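Bench notebook, card tray, January

Fourth go at the cardboard tray. Writing this down mostly so that Thảo Võ stops asking me whether it works. My answer is still that I don't know, and that the people who say it does haven't had to use it for a full afternoon.

Background for anyone who missed it. The sample cards used to live in the plastic boxes from Rikine, loose, and everybody complained about digging through them. Nga Ung said we could build a divided tray from scrap for nothing. Radorico quoted us for a molded one with a minimum order of 200, and we need two, so scrap it was. I had no quarrel with the price. My quarrel was with corrugated board as a thing you put your fingers into many times a day.

Layout is the same as the third one: two columns, narrow slots, thin cardboard walls, yellow tape over the rim. The tape was Nga's idea. She says it stops the top edge from fraying. I think it hides the fraying until the tape lifts, but I'll give it a month before I say so out loud again.

Slot width is where we keep arguing. Thảo wants them tight so the cards stand up. I want slack. A card that fits snugly on a dry morning is a card you have to pinch and wiggle out after the board has soaked up a bit of damp, and then the wall bends, and then the next slot over is too narrow as well. We went with Thảo's width plus one thickness of board, so we're both unhappy. 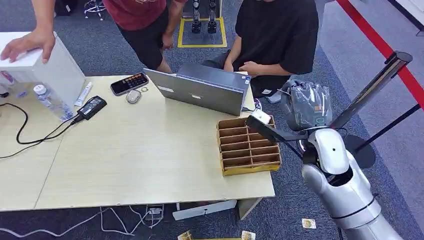

3 min read

Had the tray on the right end of the light wooden table with all the usual clutter, laptop open, water bottle on its side, a tube of something next to it. I would like that table cleared before we test anything, and I've said this before. A tray that only works on a clean table isn't much use to us either, so maybe the clutter is fair.

Things I'm fairly sure of:

The outer rim is stiff enough. I leaned on the third one by accident and it came back.

The inner walls are the weak part. They're held where they cross and by a dab of glue at the ends, and I don't trust the dab. Nga used the Pleltex glue because it was on the shelf. The can says it's for fabric. She says glue is glue.

White cards are easy to find against brown board. Fine, I'll grant that one. It was the only complaint about the old boxes I never understood, and now I do.

Things other people are sure of and I'm not:

That it will last. Nga's figure is 2,000 card moves before a wall gives. I asked where that came from and she said the third tray managed 1,636 before they stopped keeping the tally sheet. Stopped keeping the sheet and stopped breaking are two separate matters. My own sheet for the second tray ends at 529 with a torn wall, bottom left, and nobody quotes that number.

That labels on the rim will be enough. Tape doesn't take marker well. I tried a corner with the black pen and it smeared under my thumb. Paper labels under clear tape, perhaps, but then we have tape on tape.

That we can make the second copy in an hour. The first took most of a morning, and that was with the walls already cut. Tôn has offered to cut the walls for us if we send a drawing. We have no drawing – we have a pencil sketch with two of the numbers crossed out.

To do: redraw the sketch with real measurements. Get proper board glue. Start a new tally sheet and keep it going past the first bad day. Thảo to fill the slots, leave them overnight and try them again at 8 a.m., before the heating comes on.

Nga wants to write to Radorico and turn the quote down. I've asked her to hold off until the overnight test is done.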